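An Open Day at Brallis

Visitors leave their coats on the rail by the door and get a paper badge with their first name on it. By ten in the morning the front room at Brallis is already warm, and the coffee is going fast.

The company works on the second floor of a former shoe warehouse in Jutby. It has 14 employees and one main line of work, which is teaching robot arms to handle household objects. Twice a year it opens the doors to customers, students and neighbors. The fall event is in October, and it is the busier of the two.

Saimi Koskela runs the data group and gives most of the tours. She starts with the part people come for, an arm called Tinik that puts cups on a shelf. On the first try it set a cup down too near the edge and stopped. On the second it placed the cup well back and went on to the next one. A man from Pelkonen, a kitchen supply firm, asked what had changed between the two tries.

"Nothing we did," Koskela said. "It got a slightly different start. That's why we need so many examples."

The examples are made by hand. In the back room, a person holds a gripper tool with a camera on it and does the task the way the robot should do it. The camera records what the fingers are doing and where they are. Nothing has to be programmed during a session, and a new worker can learn the routine in a morning.

A simple task takes 200 recordings before the group will train on it. Folding cloth took 2000, and Koskela says it still needs more. A good session lasts 36 minutes. After that people get tired and their movements become sloppy — and the robot learns sloppy movements as easily as careful ones.

Guests were invited to try the tool themselves. It is heavier than it looks, and most people closed the fingers too early. A student who had used one before got the hang of it in a few passes, then gave tips to the others in line.

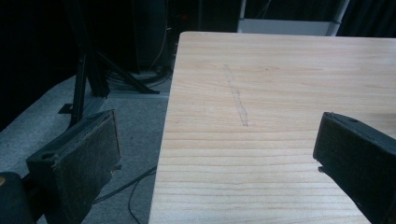
The tabletop from the gripper's own camera, between its two padded fingers.

Koskela spent the last part of the tour on questions. Several people wanted to know when they could buy an arm for the home. She said Brallis has no plans to sell one. The company licenses its training data and helps customers collect their own, starting with a list of tasks and a visit to the site.

The man from Pelkonen stayed behind to talk about plates.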